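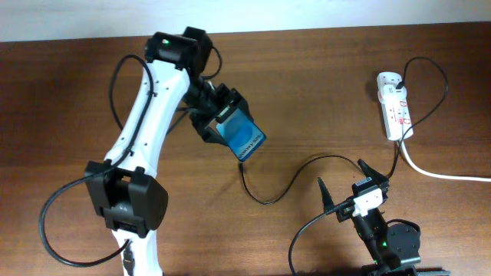

Home | Yard & Garden | Pests | Contact

Keeping moles out of your lawn

My house went up in 1994, and I think the moles moved in first. If your lawn feels spongy when you walk on it, try what worked for me.

Start by finding the tunnels they still use. Press a few ridges flat with your foot and check them the next day – any that have popped back up are active, so put your effort there and forget the others.

Next, mix 6 ounces of castor oil with a squirt of dish soap and a gallon of water. Stir a good splash of that into a full watering can and soak the active runs, plus a strip of grass on each side. Do it again after heavy rain!

For flower beds, I dig a trench two feet deep and line it with hardware cloth (mine came from Pearce, and yes, my back hurt). Bend the bottom outward in an L shape, then fill the dirt back in. I like to get this done before November, while the ground is still soft.

Contact us | © Rescombe Yard Notes | Back to top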